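### 4.2 The opened tower as a working surface

We now turn to the part of the study that gave us the most pleasure: what a desktop computer is like to work on once its side panel is off. Much of the writing on repair treats the computer as a list of parts, each with a removal time beside it. Our repairers at Hirnthorpe and Conditz talked about it quite differently. For them an open case was a place, with a near side and a far side, easy ground and awkward corners, and they moved around in it with real confidence. Waldemar Duda, who had the longest bench experience in the group, spoke of "going in over the supply" or "coming round by the drives" in the way other people talk about getting to the post office.

We took this way of speaking seriously, and it changed how we coded the sessions. In the first version of the coding scheme (Section 3.4) every event was tied to a component. In the second, it was tied to a component and to the route by which the hand reached it. The second scheme was slower to apply, but it brought out patterns that the first had hidden completely, and we would warmly recommend it to anyone studying close handwork of this kind.

Towers were worked on lying flat. All 20 repairers laid the machine on its side before doing anything inside it, including those who had been trained to service towers upright. The gain is easy to feel when you try it. The main board becomes a floor, screws dropped by accident stay near where they fell, and memory can be pressed straight down with the weight of the arm behind it. The cost is that everything with any height becomes a wall. A drive cage that hardly matters in an upright machine is now something to reach around, and cables that would hang out of the way settle wherever there is room for them.

Figure 3 shows a layout of the kind we used for the processor and memory tasks. The socket is empty and its lever is up, with the memory slots close by to its left and the graphics card still fitted below. Several things our repairers had to say about crowding can be followed in it, particularly the position of the drive cage to the right of the board and the black cables that run around it.

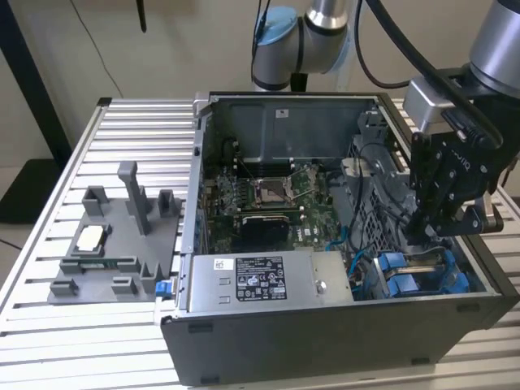

**Figure 3.** Desktop tower laid on its side on the slatted aluminium bench, side panel removed. The processor socket is empty, with its lever raised; the power supply lies along the near edge of the case and the two blue drive caddies are at the lower right.

### 4.3 Reach, colour and the order of work

Three findings stand out from the coded sessions, and we take them in the order in which they came to our notice.

The first concerns the graphics card. With the card in place, the lower side of the socket is harder to get at, and we had expected people to take the card out as a matter of course. Most did not. They preferred to leave it seated and come at the socket from the far side of the case, even where this meant leaning well over the bench. When we asked why, the answers were lovely in their variety. Itziar Zabala said that each part taken out is one more part to look after, and that she would sooner stretch than tidy. Miłosz Bednarek disliked disturbing anything that had been working when the machine came in. Benjamín Tapia was among the few who always removed the card, and he was just as firm in the other direction: he wanted to see the whole board before he touched any of it.

The second is about colour. Inside most office towers a great deal is grey, black or bare metal, and the makers often use a bright colour for the parts that a person is meant to grip, slide or press. Our repairers picked this up at once. In the 8 sessions where someone met a case model new to them, the first touch went to a coloured part every time, usually a caddy or a release tab. We were delighted by how dependable this was — it held for the newest trainees as well as for the old hands — and it suggests that a small amount of colour does a great deal of teaching. It can mislead too. A blue cable is the same sort of blue to a hurried eye, and on two occasions a trainee took hold of a cable first and then let go of it.

The third has to do with where loose things go. Nothing in our instructions said what to do with screws, covers or modules once they were out, and we had not planned to study it. Yet the recordings are full of it. Flat parts of the case were used as shelves, above all the metal face of the power supply, which makes a handy ledge when it lies along the near side. People set screws down there and then had to move them again when they wanted to rest a wrist. Where a holder with slots or raised blocks had been provided on the bench, it was used early in the task and then gradually forgotten as the work got more absorbing. Przemysław Czerwiński was the exception. He put every part into a holder in the order of removal, left to right, and refitted them from right to left without once looking at the printed guide.

The bench surface deserves a word of its own. At Hirnthorpe it was slatted, with long parallel ridges, and at Conditz it was a smooth mat. Repairers who had used both were clear that they changed small habits. On the ridges a screw tends to settle in a groove, where it is safe but fiddly to pick up again; on the mat it stays easy to pick up and just as easy to knock away. We had wondered whether this would show in the task times. It made no difference that we could find, though it came up in 4 of the closing interviews without our asking, and feelings ran surprisingly high.

Taken with the interview material from Wasilewska (2019, in our own translation), these observations led us to redraw the task map used in the Worum trials. The new map keeps the component list, but each entry now carries an approach side and a note of what stands next to it. Section 5 describes how the revised map was tried out in May with a fresh group of trainees.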